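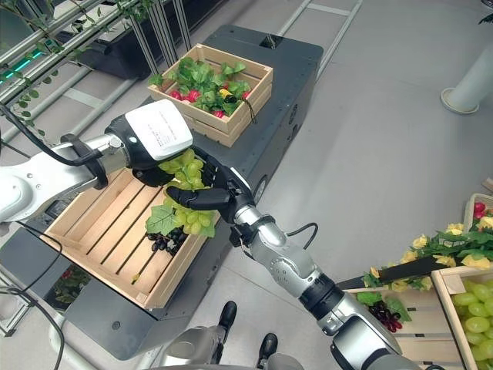

*Both hands on the green bunch, over the shallow crate. June, grape handover.*

Started at 4 pm, shared bay, Maeve on the laptop and me on the stop button. Gerrit came in later to look at the left wrist.

Goal for the session was the two-handed hold: both hands on the bunch, lower it over the slatted crate, let go without dragging it across the rim. Single-hand pick was working well enough last month that I didn't want to touch it again.

**Setup**

- Shallow crate on the platform, radish crate left where it was further along.
- Dark grapes and one leaf already in the crate, to the right side. Green bunch goes in beside them.
- Speed limited to 60 percent on both arms.
- Controller is the Kernus board with last week's build. Planner is our Drituda branch, no changes from me.

**What we did**

First few goes the second hand came up too early and pushed the bunch sideways before the first hand had settled. Maeve put a wait of 293 ms between the first hand reporting contact and the second one closing. I'd have guessed longer, but she got it off the log and it was better straight away.

After that we did 6 runs in a row without changing anything. Four went in clean. One caught on the rim and tipped the crate a bit. On the other one the left hand let go first and the bunch swung, so I hit stop. Nothing bent, nothing on the floor.

The rim one is my fault. I'd measured the crate height from the platform to the inside of the top slat and typed that in as the outside height. Fixed in the crate file now. If you've copied that file anywhere else, take the new one.

The early release is harder to pin down. The log has the left grip force dropping before the open command went out. Gerrit reckons it's the cable along the top of the forearm pulling on the wrist when it turns down. He slackened it off behind the clamp ring and did a few turns by hand with the power off, and said it felt freer. We haven't repeated the runs with it like that, so I'm not calling it fixed.

**Grip**

Force is set low and I'd like to keep it there. The fingertips slide a little on the grapes at this setting. Coppens have a softer pad that should fit these fingers and I've asked them for a price. Gerrit would sooner try heat-shrink first as we've got a drawer full of it. Fine by me, one finger to begin with.

**Other bits**

- Lost a good half hour to the right arm not homing. Connector at the shoulder wasn't pushed all the way in. Check this before you open the software.
- Steltau calibration target is back in the grey cupboard, bottom shelf. Please leave it flat.
- The leaf confuses the bunch finder when it sits under the green grapes. Close in colour. Maeve wants to mask it by height and I said go ahead.
- Battery on the handheld stop is getting low. Spare is on the charger.

**Next**

1. Repeat the 6 runs with the slack cable, same speed, same wait.
2. If the left hand still lets go early, swap the wrist cable for the longer one.
3. Heat-shrink on one finger, compare slip.
4. Try the bunch on the other side of the crate, dark grapes moved across.

Packed up at 8:15 pm. Arms parked, power off at the wall, logs copied to the shared drive under "grapes two hands".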